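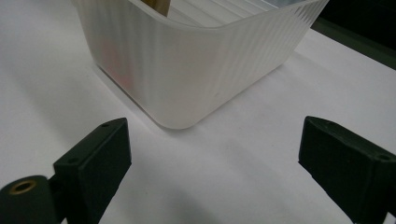 Florencio Nieto
Head of Communications, Denaris

FOR IMMEDIATE RELEASE

Denaris Publishes Results of Household and Shop-Floor Chore Study

BRUTIRHOLM, June 12, 2026. Denaris today released the results of its first study of everyday chores performed by machines. The study asked whether current equipment can carry out ordinary tidying and sorting work, at home and on the shop floor, without a person stepping in. The company's answer is that it can do part of this work under steady conditions and that it is not yet ready to be left alone with the rest.

The study began in January and covered 2,044 attempts at six chores: emptying a storage bin, filling a bin, folding hand towels, clearing a table, sorting small hardware, and returning items to a shelf. An attempt was counted as complete only if the chore was finished from start to end with no help. Of the total, 559 attempts needed a person to step in at least once. A further group ended without help but left the work unfinished, and these are listed separately in the full report.

Bin work made up the largest share of the program. Plastic storage bins are found in kitchens, closets, stockrooms and repair shops, and Denaris selected them for that reason. Machines in the study were generally able to reach a bin on a clear tabletop and take out a single firm object. Results were weaker when objects lay on top of one another, when an item rested flat against the bottom, or when a light bin slid across the table during the reach.

Frosted and clear plastic caused particular difficulty. Light passing through the walls of a bin can make an item behind it look much like an item inside it, and ribbed surfaces add patterns of their own. The report recommends that future trials include such containers as standard, as they are common in daily life and are often left out of demonstrations.

"Customers ask us whether a machine can put the house in order, and they deserve a plain reply," said Rodrigo Sotomayor, Director of Applied Research at Denaris. "It can help with certain jobs if the table is clear and the objects are familiar. We would not tell a family or a shop owner to depend on it for an entire evening's work. Our figures do not support that."

Towel folding produced the widest spread of results. Machines that folded a towel well when it was laid out flat often failed when the same towel was handed over in a pile. Clearing a table went more smoothly with cups and boxes than with cutlery. Sorting small hardware was the slowest of the six chores, although the share of correctly placed parts was high once a part had been picked up.

Shop-floor trials took place at the company's Hamel site, where stations are fixed and parts arrive in a known order. Home trials were held in furnished rooms at Malby. Completion was higher at Hamel for every chore attempted at both sites. Denaris attributes most of the difference to the layout of the rooms and the variety of objects in them. The same machines and the same software were used at both locations.

The study did not measure cost, energy use or noise, and it did not compare machines from different makers. Speed was recorded but was not used to decide whether an attempt was complete. Denaris notes that a trained person finished each of the six chores faster than any machine in the program.

On the basis of these results, the company will not offer a general household product at this time. It will continue to supply fixed stations for sorting and bin handling to business customers, with an operator present. The next stage of research will concentrate on 4 subjects: soft goods, crowded containers, see-through materials, and recovery after a dropped item.

"Recovery matters a great deal to us," Mr. Sotomayor said. "A person who drops a sock picks it up and goes on. In our trials, a dropped item was often the end of the attempt. Until that changes, somebody has to be nearby."

The full report includes results by chore and by site, the rules used for scoring, and a list of the objects handled. Copies may be requested from the Denaris communications office in Brutirholm. Business customers with a current station agreement will receive the report through their account manager.

About Denaris

Denaris develops handling equipment and software for light sorting and packing work. The company has its main office in Brutirholm and operates test sites in Hamel and Malby.

Media contact: Florencio Nieto, Communications Office, Denaris, Brutirholm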